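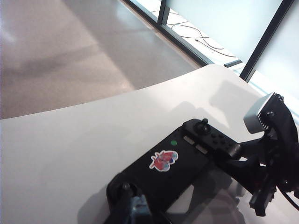 When Maxine Goodwin talks about teaching a robot, she talks a fair bit about swimming lessons, and it took me most of a pot of tea to work out why. Her two girls learned to swim, she says, by copying a teacher for a while and then by being left to get it a bit wrong, with a hand under the tummy whenever they started to sink. The method her group has spent the past two years on, which they call Butulby, runs on much the same idea. The robot has a go at the job by itself, a person watches, and the moment things start to drift the person takes over, puts it right and hands the job back. Picking up a game controller is the kind of job that shows why you'd want the help, with a joystick sticking up at one end, small round buttons crowded in beside it and hardly a flat spot to grab apart from the middle, where this one wears a cheerful sticker of a little red character. Come at it from the wrong angle and the fingers close on the stick, and the whole thing spins away from you.

The older way of doing it, and still the usual one, is to record a person steering the arms through a job over and over and have the software learn to copy the lot. It works well enough, Goodwin told me, pouring again, but the trouble is that people are too good at it. They hardly ever get into a mess, so the robot never sees how anybody gets out of one.

Charoen Suksawat joined the group in December and was handed the job of finding out whether the rescues were worth more than the tidy runs. He is a patient man with a lovely dry laugh, and he'd need both, having sat through every trial himself. Trained on clean recordings alone, the arms managed the pick-up in 46 per cent of tries. With the rescues mixed in, and the same total hours of human effort, they got to 94 per cent.

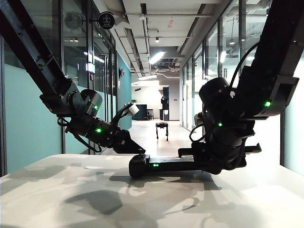

He was quick to tell me what that second number leaves out. All the trials used the same sort of object, and the arms had been practising at the same table, so a new bench or different afternoon light might well knock the score about. Handing a thing from one arm to the other is harder again, and there the gain was a good deal smaller. He has a favourite theory about this, to do with both arms waiting politely for each other, and he drew it for me on the back of a parking receipt, which I still have.

What pleases Goodwin most is a smaller finding, tucked away near the end of the write-up. The rescues that taught the robot the most were the early ones, when the person stepped in while the grip was only a little bit off. Wait for a proper disaster and there isn't much left to learn from except the disaster. She is now trying to get the software to ask for help at that early point, with a soft chime, and the colour of her language when it chimes for no reason at all can't be printed in this magazine. They'll be at it through the winter.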